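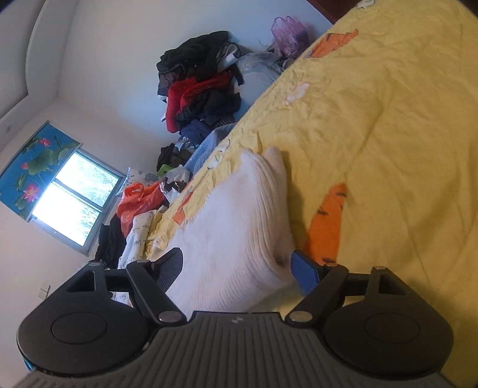
Sarita Awasthi wrote in to ask how on earth you wash a hand-knitted throw without turning it into a place mat, and whether the little crocheted and knitted pieces she got from her aunt can go in with it. She'd already shrunk one in the machine on what she swears was the gentle cycle. Sarita, I've been there. My first big casualty was a baby blanket, and I still have it, and it would fit a cat.

So this week it's knits and bedding, everything I know, in no special order except that the washing comes before the drying.

Share 20 | Comments 7

First find out what it's made of

If there's a label, great. With handmade things there usually isn't one, so I snip an inch of yarn from a tail end on the back (there is nearly always a tail woven in somewhere) and drop it in a cup of warm soapy water. Rub it between your fingers for a minute. If it goes fuzzy and starts clinging to itself, you've got wool that will felt, and you want cool water and very little handling. If it just lies there looking like wet string, it's probably cotton or acrylic and you can relax a bit.

For colored yarn I press the wet snippet on a paper towel. Any color on the towel and the piece gets washed alone. I once ignored a faint pink smudge and had pink dishcloths until they fell apart.

Washing by hand in the tub

I use the bathtub for anything bigger than a sweater. Fill it with just enough cool water to cover the piece, swish in a small squirt of wool wash, and then put the knit in. I've used the Hemmin one for years and I like that it doesn't smell of anything much. Baby shampoo does fine if that's what you have. Regular laundry detergent is too harsh for wool, and please keep fabric softener well away from it.

Push the piece under, press down with flat hands, and leave it alone for 20 minutes. Go have coffee! No rubbing, no wringing, no running the tap right on top of it. Then drain the tub with the knit pushed up to the far end, refill with water at the same temperature, press again, drain again. Same temperature is the important bit — a jump from warm to cold will shrink wool even if you've been as gentle as a lamb.

Lifting it out is where stretching happens. Get both arms underneath and scoop the whole lump up together. A wet throw weighs a ton, and if you pick it up by one edge, that edge will be longer than the other forever.

Getting the water out

Lay an old bath towel on the floor, spread the knit on it, roll the two up like a jelly roll and kneel on it. Work your way along. Then do it again with a dry towel. My neighbor Ida Kleinschmidt puts hers in a pillowcase and runs only the spin in her machine, no water, lowest speed, and her things come out beautifully, so I've started doing that with the cotton ones. I'm still too chicken to try it with wool.

Drying flat when you don't have the room

I don't have a spare table and I'm guessing you don't either. I put a shower curtain liner on the guest bed, a dry sheet over that, and the knit on top. Pat it into shape, square up the corners, and measure if you care about it being even (I measured beforehand and wrote it on my hand, which is not a system I'd recommend, seeing as I'd just had my hands in a tub). Flip it after a night. Open the window if it isn't raining.

A Brudex mesh rack over the tub is also good for small pieces, though mine sags in the middle now. 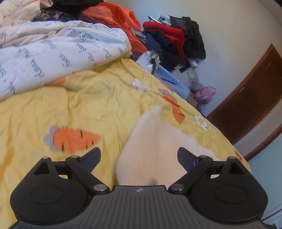 Bedspreads and quilts

These are so much easier, as long as your machine is big enough. If you have to shove the bedspread in, it isn't going to rinse, and you'll find stiff soapy patches when it dries. I take my king-size one to the laundromat in September when the windows start staying shut, and once more in spring, and otherwise I just shake it off the balcony and air it.

Wash on cool or warm, half the detergent you think, extra rinse. In the dryer, low heat, and stop it partway to pull it apart and refold it the other way, or the middle stays damp. I toss in a couple of clean tennis balls. They make a terrible racket.

Yellowed whites

For white cotton that has gone a bit tired I soak it overnight in oxygen bleach and warm water, following the package. No chlorine bleach on knits, ever, and no oxygen bleach on wool or silk either. A sunny day on the grass afterward does wonders for cotton.

Putting it all away

Fold, never hang. Clean, too — moths go for the spots with crumbs and skin on them. I keep my woolens in zipped cotton bags with a cedar block, and I sand the block when it stops smelling.

Sarita, let me know how the throw comes out. And if anyone has un-shrunk a baby blanket, I want to hear about it.

Contact | © Bikivton Home Notes | Back to top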